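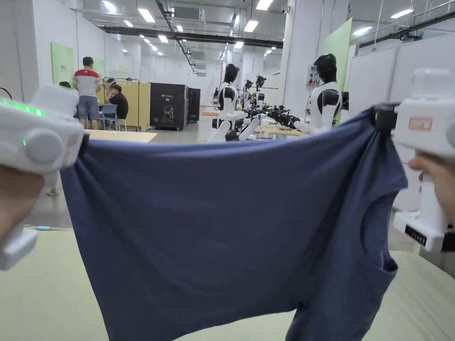 **Birico Handgreifer (Paar), 4 von 5 Sternen**

Nach 17 Tagen mit T-Shirts und Handtüchern: gut. Griff liegt ordentlich in der Hand, Backen halten dünne Baumwolle an der Ecke, auch straff gezogen. Vorher Fernsteurung mit Drikell, da war Falten eine Qual. 1,527 Durchgänge im Kasten, 3 davon unbrauchbar wegen Kabel.

Minus: Gehäuse klobig, enge Ärmel nerven. Anleitung nur auf Englisch und ziemlich dünn.

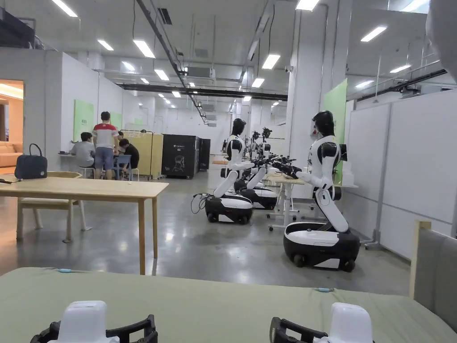 *Beide Greifer auf dem Tisch, hinten die Roboter.*

Für Wäsche klare Empfehlung. Für Kleinkram wie Knöpfe eher nich, da bleib ich bei der Fernsteuerung.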